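Search this site
Home Notebook Buildings People Contact

7/11/19

Dristmont block, balcony drainage. Out on site early with Xinyi Mao, rain on and off, useful for once. Level 9 balconies holding water at the inner corner, right against the door track. Fall is the wrong way on at least the two we could get onto. Took levels, will type up tonight.

Glass panels fine. Gaskets not fine, Eichhorn supplied the softer grade again. Rang them, no answer.

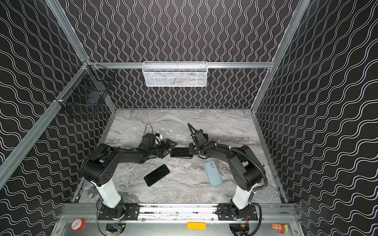 Photo: Huguette Fleury

Cladding. Enditz drawings show the bracket spacing changing at the stair core, fixings schedule doesnt. Somebody needs to ask which is right before the next lift goes up. Drawing 3849 is the one to look at, ignore the older issue in the folder.

Stair core lighting, Soto want the warmer lamps. I still think it makes the grey steel look brown. Xinyi disagrees. Leave till Febuary.

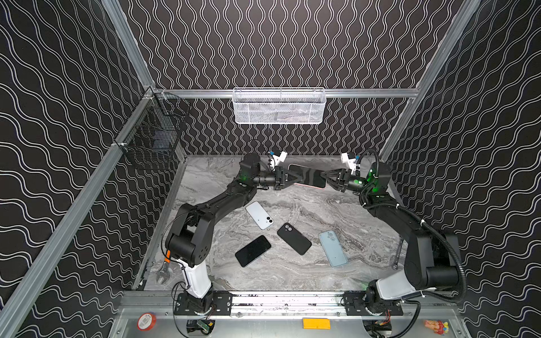 Marble-patterned worktop, black and white wavy panels behind.

Test panel for the soffit: 2000 long, 100 returns both ends. Left return out of square, re-fold. Keep the offcut, want it for the sealant trial.

To do
- chase Eichhorn re gaskets
- levels to Huguette
- ask Enditz re brackets
- borrow the long straightedge back

Print this page
E-mail this page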